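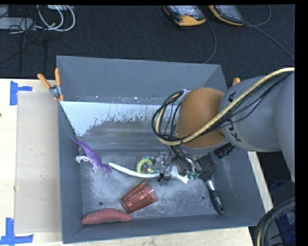 Fig. 1. Purple dinosaur in a gray bin.

April 30, 2024
By Prasetyo Latuheru

4. Setting up your toy library shelf in Oltar

Okay, so you've got Oltar installed and you've made your login. Now we get to put stuff in it! I did this for our lending shelf back in January, and the first 20 toys took me a whole evening (I kept stopping to fix my own typos).

1. Open Oltar and click New Shelf. Give it a short name. Mine's called Vundale, after our street.

2. Click Add Item and type what the toy is in plain words. "Purple dinosaur" is much easier to search for than "misc. figure 11."

3. Pick an age group, then hit Save. If you skip the age group the item goes into Unsorted and you'll be hunting for it later.

4. Set the loan length. I went with 11 days, and families seem happy with that.

5. Print your labels and stick one on each toy – flat spots hold best, so try a foot or a belly.

Note: One shelf holds 99 items. I hit that limit when I had nearly everything in, so start a second shelf early if you've got a big collection. You can move things between shelves by dragging them.

Caution: Delete Shelf wipes the loan history too, and there's no undo. Amirul Yusof showed me the Archive button, right next to it, and now I only use that one.

6. Lend something to yourself as a test. Check it out, look at the due date, check it back in. If the year says 2032, your computer's clock is off – fix that first and then redo step 4.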